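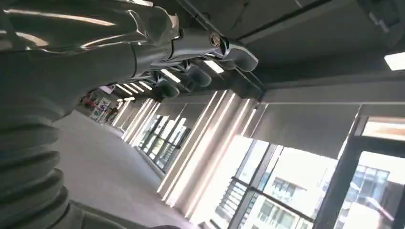

The corridor, at a strong tilt

kwofie_kid
Feb 19, 2021
So our landlord at Belley Court finally wants to redo the hallway floors and he's asking tenants to vote: carpet or hard floor. I'm on the ground level and I say carpet all the way! I hear every single boot that goes by my door (and the guy in the end unit leaves for work before five).

stotent50
Carpet in a shared hallway is gross, sorry. We had it in my last building and by October it smelled like a gym bag. Go with sheet vinyl and ask for a thick underlay.

GregorYule
Disagree with stotent. Carpet tiles are great if somebody vacuums them. We paid 700 bucks for our landing, plus 300 for spares, and I've swapped two tiles after a paint spill. Took me one evening.

stotent50
"If somebody vacuums them" is doing a lot of work there, Gregor.

kwofie_kid
Ha, fair. What about noise though? Does the underlay really help?

GregorYule
Some. Not with heels. Put a door sweep on your own door too, mine was way cheaper than any floor and I sleep better.

kwofie_kid
Ordering one tonight. Still voting carpet!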